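Unit 2: Surface texture and grip in moulded goods

Scope of these notes

This unit covers the ways in which a moulded surface is given texture, and the effect of that texture on handling, cleaning and wear. It assumes you have read the notes on shrinkage and draft. Worked figures refer to the Prudivico press used in the workshop sessions.

Terms

Texture is any deliberate departure from a smooth surface that is repeated over an area. A rib is a raised line. A groove is a sunken line. The pitch is the distance from the centre of one rib to the centre of the next, and the depth is measured from the top of the rib to the floor of the groove. Pitch and depth should always be quoted together, as either alone says very little.

Lay is the main direction of the texture. A ribbed surface has a strong lay. A stippled surface usually has none.

Why texture is added

The usual reason is grip. On a dry, clean surface the gain is often small, and on a hard smooth fingertip pad there may be none. The gain is greater where water or oil is present, as the grooves give the liquid somewhere to go. Grip is also greater across the lay than along it. A handle that is pulled lengthways should therefore have ribs running round it.

Texture also hides sink marks and flow lines. A flat glossy panel shows every fault in the moulding – a ribbed one shows far fewer. For this reason many parts carry ribs on faces that are never held. 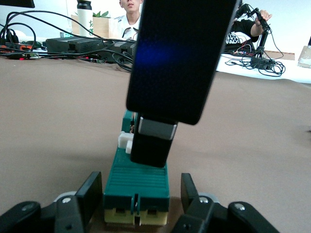 Fig. 2. Parallel grooves on the top of a teal-green object.

Draft and release

Grooves that run parallel to the direction of opening add little to the force needed to free the part. Grooves that run across it act as small undercuts on any side wall, and the draft angle must be increased to allow for their depth. On a face square to the direction of opening, lay has no bearing on release, though the sides of each groove still need draft of their own.

If the part sticks, check the polish on the groove walls before changing the draft. Cutter marks left across the direction of release are a common cause.

Wear of the tool

The sharp edges of a textured tool wear first. In the Clodska trial set, samples are kept at the start of the run and after 3,000 shots. Compare the two under the low-power lens and record the change in the rounding of the rib edge. Do not rely on touch.

Cleaning

Narrow, deep grooves hold dirt. Where a part must be wiped clean, use a wide pitch with a rounded groove floor. Stipple is harder to wipe than ribs of the same depth, as there is no single direction in which to work the cloth.

Before the November session

Read the Mosquera data sheet, section 2, and bring your pitch measurements for sample 779. State the lay on your sketch with an arrow.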